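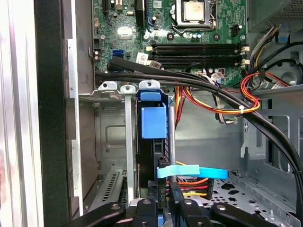
Cassim Night Ferry

The Cassim Night Ferry, known to nearly everyone who rides it as the Late Boat, is a passenger ferry line that links the old harbor town of Plulturport with the beach district of Nerosari, on the far side of Cassim Bay. It runs from early evening until a little before dawn, and although it was set up as a plain commuter service, it has long been loved (and now and then grumbled about) as a floating warm-up for the bars and dance halls at either end.

Route

The line leaves from the fish market pier in Plulturport and calls at seven landings before it reaches Nerosari. A full crossing takes 65 minutes in calm weather, and a good deal longer when the wind comes in from the north and the captain has to take the wide way past Trimisness, the rocky point that shelters the bay. The Trimisness landing itself is small and has no lights to speak of apart from a lantern on the jetty, so regular riders learn to have their bags ready and their shoes on well before the boat slows down.

In December, when the beach district is half asleep, the two outermost landings are dropped and the boats turn back early. Summer service goes on much later, with the last departure from Nerosari timed to suit the closing of the dance halls along the seafront.
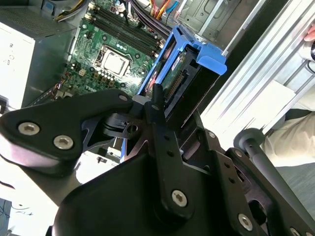

Boats

The largest boat on the line is licensed to carry 453 passengers on two decks. The lower deck is closed in and heated, with long benches facing each other, and this is where night-shift workers from the market tend to settle down for a nap. The upper deck is open to the sky and is a different world altogether – somebody will usually have a guitar or a speaker, and on warm nights there is dancing between the lifebelt lockers for most of the way across. The crew put up with a great deal as long as the stairways stay clear.

A snack counter near the stern sells coffee, fried dough, and fish rolls. Beer was sold there too in the early years, but the counter gave it up after complaints from residents close to the landings, and riders simply took to bringing their own. 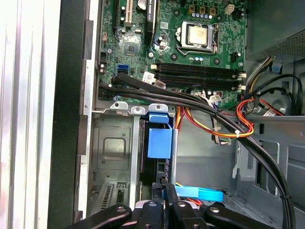 Customs and complaints

Like any place where people come back week after week, the Late Boat has gathered its own small habits. Passengers on the upper deck cheer when the lantern at Trimisness comes into sight, and newcomers are expected to buy fried dough for whoever is sitting beside them. Couples who met on board sometimes return for their anniversaries, and at least one wedding party has made the whole crossing in formal clothes, in the rain.

Noise has been the main sore point. After one especially rowdy summer, some 60 households near the middle landings signed a letter asking for the music to stop at midnight. The operator settled on a softer rule, under which speakers are switched off whenever the boat is tied up. Opinions still differ on how well it is kept.
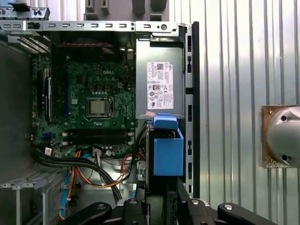

Tickets and departure boards

Tickets are sold at the piers and on board, and one ticket covers a single crossing of any length. The departure boards at the two end piers are run from ordinary office desktop computers, machines of the same general kind as the Dell tower lying open on its side in the photo, with its processor in the socket on a green motherboard. Salt air is hard on equipment like this, and the boards have a reputation for going blank on foggy evenings. Most riders pay them little mind and listen for the horn, which sounds twice, a few minutes before the ropes are let go.

See also

Plulturport fish market
Nerosari seafront
Trimisness landing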